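**Flillus outdoor localization - progress report, 29 March 2024**
To: Refugio Esquivel, Garrido
From: Etelka Csizmadia

We promised you a robot that knows where it is on open paving, where every slab looks like its neighbor. It now knows most of the time, and the rest of the time it is very confident.

Stellan's method matches the joint lines between slabs and checks them against tree lines and rooftops. Over 200 runs, 92 percent ended within our error limit. The old odometry-only version has been retired, with little mourning.

Sun glare is still our worst enemy. When it washes out the sky and the far rooftops, the matcher leans on the joints alone and can settle one slab over, quite happily. Diệp is adding a glare mask. Sang wants wider training data, some 1000 more stills, and has been told that wanting is free.

Spending is on plan, apart from eight replacement wheels that we'd prefer to discuss by phone. In April we test the mask and repeat the worst runs at the same time of day.
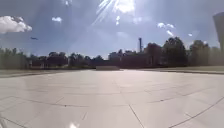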